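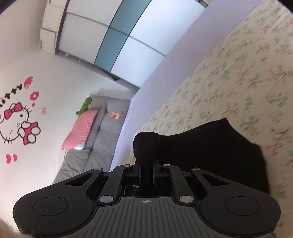
Search this site Go

Reading Breach Claims, Handout 4
Course leader: Debora Sartori

Read this before the seminar on 2nd May. We'll spend most of the session on the Skosgate leak, and I want you to arrive doubting all of it, my notes included.

1. Who says so?

The first reports said a group had wiped the customer records of Ranura, a billing firm. Trace them back and you reach a single forum post. Three outlets carried it within hours, each citing one of the others. That is one source, however many headlines it got.

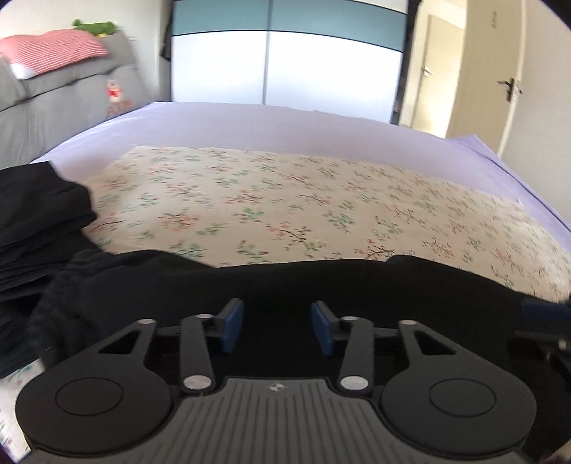 The post claimed 373 gigabytes were taken. Ask how anyone would know. The sample put up as proof held 42 files, and Balakrishnan Pisharody, who went through them for this course, found that nearly 90 percent of the rows matched an older dump. You can build a scary sample out of old trash. People do it all the time.

2. "Erased" is a big word

Deleting a live database is easy once you're in. Deleting the backups, the offline copies and whatever the auditors kept is a lot harder. When a story says "erased," look for the line about backups. If there's no such line, the reporter probably didn't ask.

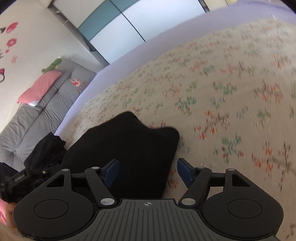 Ranura's own statement deserves the same treatment. It said service was back within 48 hours and that there was "no evidence" of misuse. No evidence can mean they looked and found nothing. It can also mean the logs were never switched on. Konrad Stöckli's reading (in the packet) takes the kinder view. I don't, but read him anyway.

3. Naming the culprit

Stesen, the security vendor, blamed a known crew the next morning. Stesen also sells the product that is supposed to stop that crew. Their report leans on shared tools, and shared tools get shared.
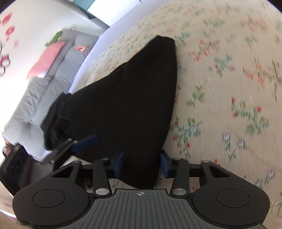
Bring one page on the Unnithan memo: which claims could be checked by an outsider, and which ask for your trust? Agata Marino's October summary is fine for dates. Don't quote it for anything else.

Shares 3 | Comments 0

This site uses cookies. Accept Settings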